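**Short film editing - how long is too long?**

**farkas_cuts**
Locked picture on my first short last night and I'm buzzing! It's 12 minutes, shot over two weekends in October, mostly in my aunt's kitchen in Nundberg. Stuck the lot up on the project page, sound notes and all. A few from the table:

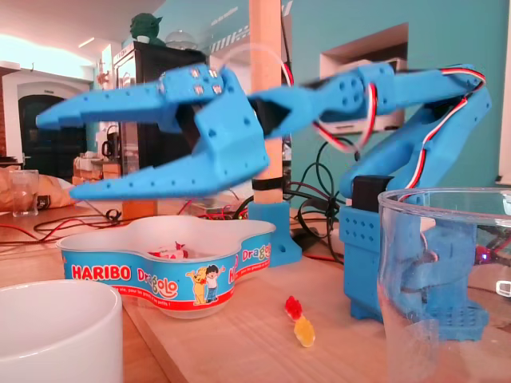
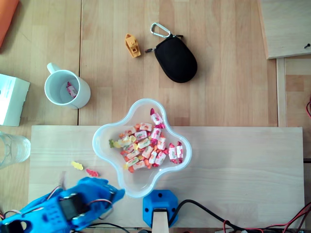
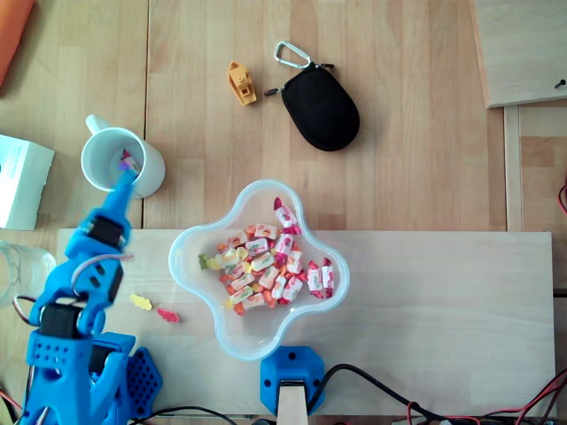 *Table shots: blue arm, lollies in the clear bowl, one lolly in the mug.*

Anyway, my question - do I trim it to 11 for the Oria shorts night? The last shot runs long and I love it.

**omard_st**
Congrats! Leave it alone. If the ending needs the time, give it the time.

**Pepperbox**
Disagree, sorry. I screened for a little festival and the slow endings all blurred together by the second night. Cut it, watch it with a mate, see if you miss anything.

**farkas_cuts**
Ooh, fair. I did sit through Eino Saarinen's workshop and he made us lose a whole scene each. Hated it, then loved it.

**omard_st**
Workshops always say cut! Some of my favourite shorts just sit there and breathe.

**Pepperbox**
Some of mine too, but they earned it in the first half. What did you spend, by the way?

**farkas_cuts**
$900, and most of that was food and a borrowed lens I had to insure. Trying the shorter version tonight, will post both links!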